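Week 7 - Can it do the chores yet?
Notes to go with Friday's lecture. Typed up fast, shout if anything makes no sense.

Reading for next time is at the bottom. Bring your own list of chores, see task.

1. Where we left off

Factory arms: solved, mostly. Same part, same place, same move, all day. Fenced off or slowed down near people. Last week's Kamex line was the example, bracket comes down the belt, bracket goes in the tray. Arm has no idea what a bracket is. Doesn't need one.

Now take the fence away and put the arm in a kitchen. What breaks?

- nothing is where it was yesterday
- doors, lids, drawers, all of them different
- see-through things (glass, clear plastic)
- no room to move your elbow
- people wander in

Keep the second and the fourth in mind, they come up again and again this term.

2. The fridge job

"Get me a can from the fridge." Five words or so in the head of a person, a long chain for a machine. Write the chain out before you read on.

Mine:
find the fridge / find the handle / pull till the seal lets go / swing the door without hitting yourself with it / look inside / find the can / plan a way in past the shelves and door bins / grip / lift a bit / back out the way you came / shut door.

Most groups forget the last two. Backing out is harder than going in, because you're now holding something and the space you have to clear is bigger than it was.

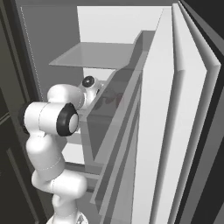

Clearance. An arm isn't a hand on a stick, every link behind the hand takes up space too. The planner has to check all of them against the shelf edges, the door, and the arm itself, at every step along the path. In a box with one open side there are very few good ways in. Sometimes none from where the base is standing, and then you have to move the base. If the base is bolted down, tough.

Door bins count as obstacles and they move when the door moves. Easy marks lost on this in last year's coursework: people froze the door in their model at one angle, tested at another, and wondered why the arm clipped it.

3. Why do it in simulation first

Cheap. Fast. Nothing gets smashed. You can run 700 tries over lunch and look at the failures after. You can shift the can a little each time, turn it, move the door, change the lighting.

Tianyou Yan's group did 154 fridge layouts for the Ondonora project, same arm throughout. Numbers are in the slides. Don't just quote the average, look at which layouts went wrong. They clump. Objects at the back, objects near a side wall.

What sim gets wrong, or at least gets wrong cheaply:
- glass. A depth camera on real glass gives you rubbish, holes, or the wall behind. In sim the depth is perfect unless you spoil it on purpose. So spoil it.
- friction. Cans roll. A can on its side on a smooth shelf will roll if the fingers touch one side first.
- rubber seals. Real fridge doors stick and then give suddenly. Most models have a plain hinge with some damping.
- crumbs, frost, a jar of something stuck to the shelf.
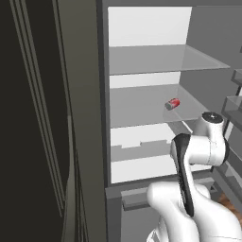 4. Grasping, very short version

Upright can: come in from the side, fingers either side of the body. Lots of approach directions, it's round.

Can lying down: fewer. From above, fingers across the width, is the text book answer. But what if there's a shelf over it and the wrist won't fit? Then you come in low and flat and either grab the end or nudge it round first. Nudging counts as a move. It needs planning like any other, and checking afterwards that the thing went were you wanted.

Qin method (handout from week 5) scores every grasp and then throws out the ones the arm can't reach. Bura does it the other way round, reach first, score after. For a cramped space the second saves a lot of time. For a table top it hardly matters. Be ready to say why.

5. So, yet?

Depends who's asking. One object, one known fridge, door already open: yes, often enough for a demo. Any fridge, shut door, full shelves, someone's gran waiting: no. The gap between those is what the rest of the module is about.

Shop floor is somewhere in the middle. Restocking a chiller is nearly the same job as above but the shelves are known and the cans all stand the same way up, at least until a customer has been at them.

Task (in pairs, 2 sides max, due in November, date on the board)

Pick one chore. Write the full chain. Mark the 12 places it's most likely to fail, and for each one say whether a simulator would show you the failure or hide it. No laundry folding please, had far too many of those.

Reading: chapter on motion planning in tight spaces, skip the proofs. Then the Ondonora write-up, sections 2 and 4 only.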